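Filed under: Opinion / Grippers and end effectors

The case for testing grippers on dull things

Most gripper comparisons I read are about force. How hard it closes, how wide it opens, how many kilos it will lift before something slips. These numbers are easy to measure and they fit in a table, so they are what gets printed. I have spent a good part of the last few years choosing grippers for other people, and I have come to think that the table tells you very little about whether you will be happy with what you bought.

Our bench at Gimstead is set up like a kitchen counter. We have two arms, parallel fingers on both, a wrist camera looking down between them, and a table of things you could buy in any homeware shop. When a new gripper comes in, it gets the same household jobs as the last one. Visitors from the industrial side sometimes find this a bit childish. They would like to see steel blocks.

A steel block is kind to a gripper. It has flat sides, it doesn't bend, and it sits where you put it. Soft things are much harder to hold properly, and they show up small faults in the fingers straight away. If one plate tilts in a little more than the other, a block hides it and a soft item doesn't.
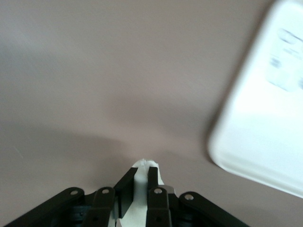
A soft white item held between the finger plates, from the wrist camera.

Hoi-yan Tai, who runs most of our trials, scores a grip like this on three things: did it close where we asked, did the item shift as the fingers met, and could the arm set it down again without dragging it. The third one separates good grippers from average ones. Plenty of fingers will pick something up. Letting go cleanly is a different skill, and I have yet to see a data sheet that mentions it.

In our last comparison we ran the Layug two-finger unit against the Skallby, 40 attempts each on the same soft items. The Skallby has the stronger motor and the better brochure. It failed to release eight times. The Layug failed to release once. On rigid items there was nothing between them. If we had only tested rigid items, I would have told the customer to pick on price, and I would have given bad advice.

The camera matters as much as the fingers, and it is usually bought last, with whatever money is left. I think this is the wrong way round. A wrist camera that can see both fingertips and a decent stretch of table in front of them is worth more to me than another few newtons. White crockery is a fair test of one. Rims wash out under strong light, shadows have edges that look like objects, and a shallow dish seen at an angle turns into an oval.
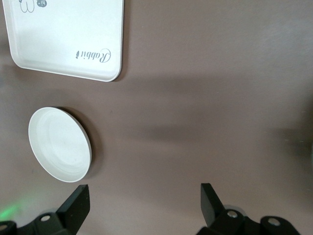

Dima Kassab disagrees with me on this, and I should give his side. He says a good fixed camera does nine tenths of the job, and that wrist cameras get blocked by the very thing you are trying to hold. He is right about the blocking. Once the item is between the fingers you can see its top and not much else. But in the last few centimetres before contact, the fixed view is often the one with an arm in the way, and those are the centimetres where most of our failed grips go wrong. My answer is to have both, and to make sure the two clocks agree. We lost more than a week in November to a pair of cameras that didn't.

Controllers I will say less about. We moved to the Clulunora one and it is fine - the manual is poor, the timing is steady. I would take that trade again.

What I would ask of anyone publishing a comparison is simple enough. Put a bowl on the table, with something soft in it. Make the fingers come in over the rim, which punishes wide housings and long brackets. Leave a few bulky things nearby so the arms have to work around them. Then publish the failures along with the rest. 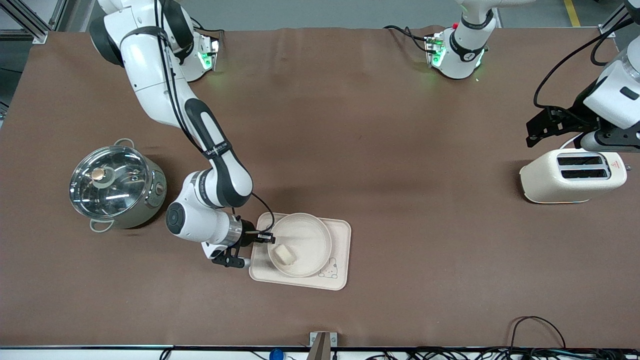 What to ask a supplier

Ask for the release rate on soft items. If they don't have one, ask to borrow the gripper for seven days and find out yourself. Ask what the fingertips look like from the wrist camera when they are fully open, and again when they are nearly closed. Ask how long a replacement pair of finger plates takes to arrive, as you will bend one sooner than you expect.

I would leave the maximum force until last. In my experience you rarely get near it.

Contact the editors | © 2021 Gimstead | Back to top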